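Most plants buy a granulator the way people buy a car they plan to drive for twenty years. They compare throughput, horsepower and rotor width, they ask about the service contract, and somebody flies out to watch a test run. Then the machine gets installed and the knives inside it are treated like light bulbs. When they stop working, someone changes them.

I have spent most of my working life around size reduction equipment, first on the floor and later in maintenance planning, and I think this is the most expensive habit in our trade. Knives should be changed on a schedule set by running hours and material. They should not be changed when the operator complains about the noise.

## What a dull knife costs

A sharp knife cuts. A dull knife tears and rubs, and the material heats up while it does. The first thing you get is dust. Fines go up, the separator has to work harder, and the bag under it fills faster than it used to. The second thing is longs, the stringy pieces that get through the screen end first and hang up in the hopper of whatever machine is next in line.

The third thing is power. At the Pastlow plant, where I worked on a line that ground purge and rejected housings, we had an amp meter on the main drive and no one wrote the numbers down. When we finally did, we could see the load creep up well before anyone heard a difference. By the time the operators said it sounded wrong, the knives were long past the point where they should have come out.

None of this shows up on the maintenance budget. The dust is charged to housekeeping, the bad regrind is charged to the molding department, and the electricity goes in with everything else in the building. The only line with the word "knives" on it is the one for sharpening, so a manager who stretches the knives looks as if he is saving money. I don't blame the manager much. He is reading the numbers he was given.

## The case against a schedule

Serpil Baysal, who ran the Keane site for years and who knows more about screens than I do, disagrees with me on this, and her argument deserves a fair hearing. Her view is that a fixed interval is wasteful in a plant that grinds mixed scrap. One week it is clean polypropylene runners, which hardly touch an edge. The next it is glass-filled nylon, and that will ruin a set in days. If you pull knives at the same hour count no matter what went through, you will grind good steel off good knives and throw away part of their life.

She is right about that. Every sharpening takes material off, and a knife only has so much to give before it can't be adjusted out to the gap anymore. I have seen sets scrapped early because a new supervisor was too eager with the grinding wheel.

My answer is that the interval should depend on the material, and that this is easier than people make it sound. Our sheet at Pastlow had two columns. Unfilled material came out at 2000 hours. Anything with glass, mineral or talc came out at 1155 hours, a number we arrived at by looking at our own records, and it would be wrong for another shop. If a set had seen both, it went by the shorter number. That was the whole system. It fit on one page taped inside the door of the control cabinet.

You lose a little knife life doing it this way. I think the loss is small next to a hopper full of regrind that no one will take.

## Setting the gap

A schedule does nothing if the knives go back in wrong. I would guess that half the "bad sharpening" complaints I have dealt with were bad gaps. The work has to be done with the drive locked out and the rotor blocked, with clean seats, and with bolts torqued in the right order. Old bolts should not go back in because the new ones haven't shown up. The gap has to be checked at both ends of every knife and not just at the end that is easy to reach.

That takes time, and this is where plants cheat. A change that needs most of a shift gets squeezed into a lunch break. I would rather see a line run one more day on old knives, with the change planned properly for the next, than see a fast job done by two tired people with one feeler gauge between them.

It also helps to own a second set. Shops that have only one set wait on the sharpening service, and shops that wait get impatient. The spare set sits on a shelf in oiled paper, already ground and preset in a fixture, and the outage gets much shorter. When I suggest this I am usually told that the second set is too expensive. It is over 40 percent of what some plants spend on sharpening in a year, so I understand the reaction, but you only pay for it once. 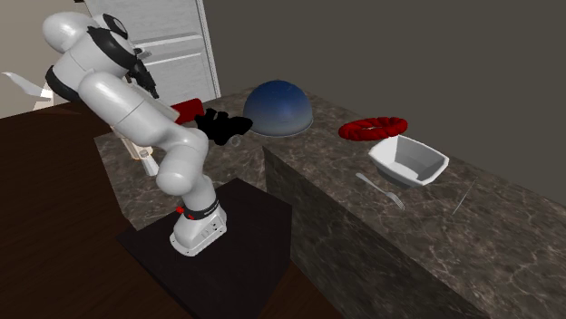

## Who should decide

The last point is about authority, and I think it matters more than the hour counts. In most plants the decision to stop a granulator belongs to production, and production will always have a reason to wait until after the order ships. Maintenance can recommend a change and usually that is all it can do.

Josefina Villalba changed this at Walotska when she took over planning there. The granulators went on the same calendar as the presses, and a knife change could be moved once, by up to a week, and then it happened. She had an ugly first December over it, with two supervisors complaining to anyone who would listen. After that it became routine. The operators liked it because they knew when it was coming and could run down the hopper ahead of time.

I don't think a small shop with one beside-the-press machine needs anything that formal. A notebook and an hour meter will do. But a plant with a central granulator feeding several lines has no business leaving the date to whoever is shouting loudest that morning. Put it on the calendar with the material written next to it, and give one person the right to say the machine is coming down.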